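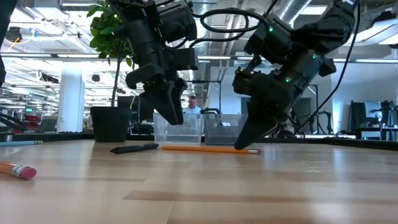

Pencil pickup, right arm at the eraser end, bins behind.

Ticket 741
Project: Prudel desk tidy
Opened by: Ecaterina Surdu
Assigned to: Horațiu Nistor
Opened: 23/05/2024
Priority: normal
Status: open, workaround in place

Summary
Right arm fails to pick up pencils lying flat on the table. Pens and markers are mostly fine.

Reported problem
The job is to clear loose pens and pencils off a table and put them in a bin. We ran 50 pickups with the right arm on the current settings. 21 failed. Nearly all the failures were pencils gripped at the eraser end. The fingers close, the metal ferrule slips, and the pencil rolls away from the gripper. After that the arm goes back to the place where the pencil was and closes on nothing. It then reports the item as placed and moves on to the next one.

Expected
Pencil is lifted, carried to the bin and dropped. If the pickup fails, the arm should look again before it reports anything.

Steps to reproduce
1. Put a pencil flat on the table, lengthwise in front of the bins, eraser toward the right arm.
2. Start the tidy routine with the right arm only.
3. Watch the fingers as they close beside the eraser.
4. Repeat with a marker in the same place. The marker usually comes up.

Comment - Horațiu Nistor
Went through the log for run 337. The grip point is being set too close to the end of the object. On a marker this does no harm, the body is the same width most of the way along. On a pencil it puts the fingers on the ferrule. Moved the grip point toward the middle and it got better but not good. Finger height is the other half of it. The tips stop a little above the table and a pencil sits very low, so they pinch the top of the barrel and push it out sideways.

Comment - Ecaterina Surdu
Can we lower the tips?

Comment - Horațiu Nistor
Yes, but not by much. If the table is not level the fingers will press into it and the arm trips its force limit. I set it lower and got two trips in one session. Raised it halfway back. No trips since then.

Comment - Nathalie McKinnon
Adding the customer side. Chiriac want to know if this can go into their packing room in December. The work there is clearing benches at the end of a shift: pens, pencils, box cutters, tape, loose labels. A person does one bench in a couple of minutes without thinking about it. I need something I can tell them. Is it a settings problem or is it not ready?

Comment - Horațiu Nistor
Some of each. The slipping I can fix with settings and maybe softer finger pads. The false "placed" report is a bigger problem. Right now the routine trusts the plan and does not check the result. A person who drops a pencil knows it right away and grabs it again. Ours has to be told to look, and looking adds time to every pickup.

I would not offer box cutters to anybody yet. Labels are out too, we have never picked one up flat.

Comment - Stela Văduva
Checked the bins as well. They are see-through and the object finder sometimes puts the rim in the wrong place, more often with the clear one than the gray one. I put a strip of matte tape on the rim of a spare and the position held steady for the whole session. Cheap fix - please keep it in mind if Chiriac use clear bins.

Comment - Nathalie McKinnon
They do. I will pass that on. I will tell them pens and markers only, with a person checking the bench after.

Workaround
Grip point set to the middle of the object for anything with a barrel. Finger height at the halfway value. Operator compares what is in the bin with the report at the end of each run.

Still to do
Horațiu: add a second look after each drop, measure how much time it costs.
Stela: order the softer pads from Grivik, try them on pencils first.
Ecaterina: repeat the 50 pickups with the new settings, same table, same mix of items.

Comment - Irina Stanciu
Please leave this open until the repeat run is attached. The Visatville site has the same arms and will want the settings file, so post the final version here and not by email.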